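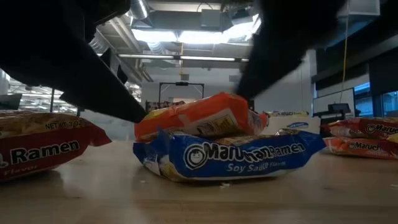 Ramen packets, with the orange one on top.

Home Pantry Budget Recipes

How to Set Up a Snack and Noodle Shelf You Can Keep Up With

4 min read

I started sorting our dry food last November, when I pulled 2 open bags of the same crackers out from behind the flour and neither one was worth eating. Our pantry is one skinny closet next to the stove, so if I can make it work in there, you can do it pretty much anywhere!

Start by taking everything out. Yes, all of it, even the top shelf (get a chair). Wipe the shelves down and let them dry while you check dates. I write the month on each packet with a fat marker, right on the front, so I can read it without my glasses.
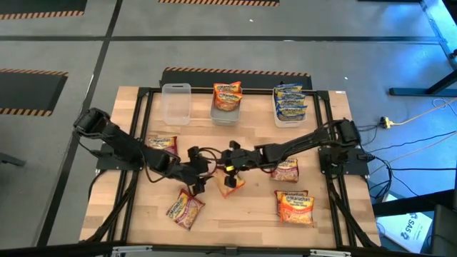
Next, make your piles. Mine are noodles, soups, salty snacks, sweet snacks, and a pile I call "lunchbox" that my kids raid anyway. Don't go too fancy here. My friend Encarnación Escobar once made a separate spot for every kind of rice she owned, and within a week the whole family was putting everything back on the floor of the closet.

Then measure the shelf before you buy a single container. I skipped that step the first time and came home with a set of Stamwood boxes that were too deep by the width of my thumb – the door wouldn't close. They hold yarn now.

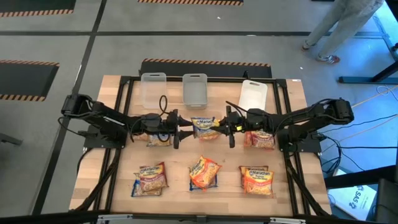
Once you have your sizes, load the oldest packets at the front and the new ones behind. When I get home from the store I do this before anything else gets put away, even with the ice cream sitting there. It takes me less time than finding the scissors.

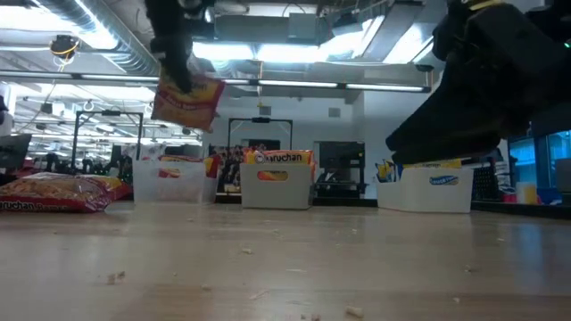
Labels come last, and I'd keep them big and plain. I used masking tape for months before I bought a Zaveo label maker, and the tape was fine. Bags are trickier than boxes, so I like open bins for them: you can take a yellow and red snack bag by its upper edge, like the one in the photo, and lower it straight in. Leave a bit of room at the top of each bin or you'll be digging.

After that, just peek in before you write your shopping list. If the noodle bin is full, no noodles this week – even if they're 50 cents a packet. I still cheat on that one.

Related
Cleaning a Sticky Pantry Shelf
What I Keep in the Freezer Door
Soup From the Back of the Cupboard
Mkhize Jars: Do the Lids Hold Up?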